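Ravasine belief-change survey, data card

Version 4, 18 February 2021
Maintainer: Tegwen Edwards

What the file holds

One row per person, 515 rows. Each person read a false claim about a local water scare, gave a confidence score, read a correction, and scored the claim again. A follow-up went out in March of the year before, and 389 people answered it.

The earlier release notes said corrections "work." I would not go that far. Scores dropped right after the correction, which is what you get when you ask someone the same thing twice in ten minutes and they can guess the answer you want.

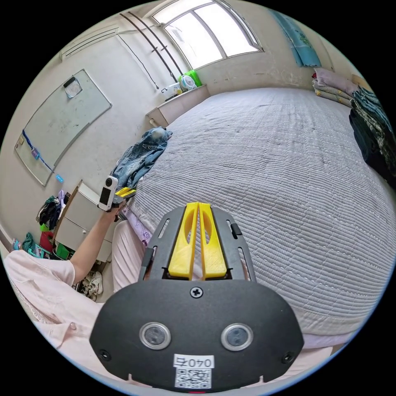
Declan Mulcahy objects that the drop also shows up among people who skipped the attention check, so guessing can't be all of it. Fair enough, but those same people agreed with nearly everything else we put in front of them. Make of it what you like.

Known problems

People were recruited through the Kendham mailing list, which leans older and reads a lot of news. 34 rows have a second score with no first score. We left them in. Drop them before you compute any change.

The column "trust_source" was reworded halfway through and the two wordings were merged. I argued against this. Don't use it for anything that matters.

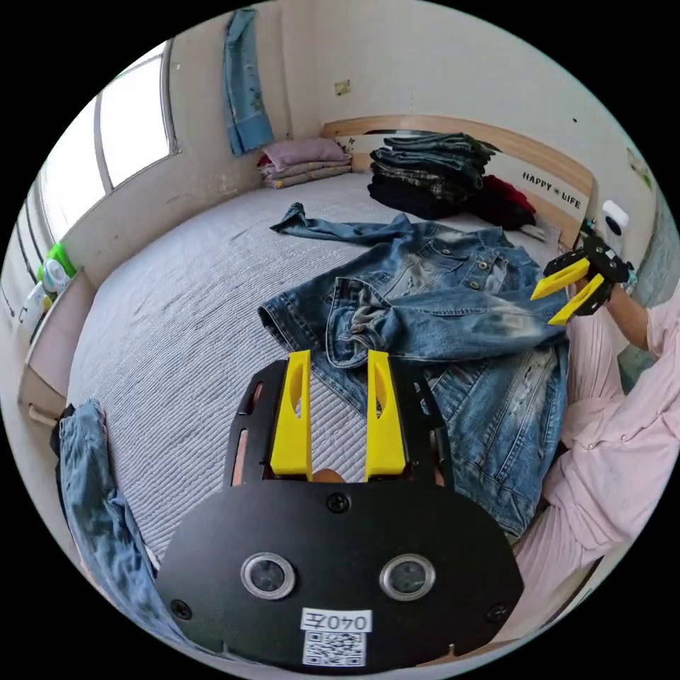
Files

responses.csv: the main table
followup.csv: later scores, matched on person_id
codebook.txt: wording of each question, old and new

Use

Fine for teaching and for checking a scoring script. Weak support for any claim about why people hold on to a false belief, and no support at all for claims about voters in general. Send errors to Tegwen Edwards with the row number.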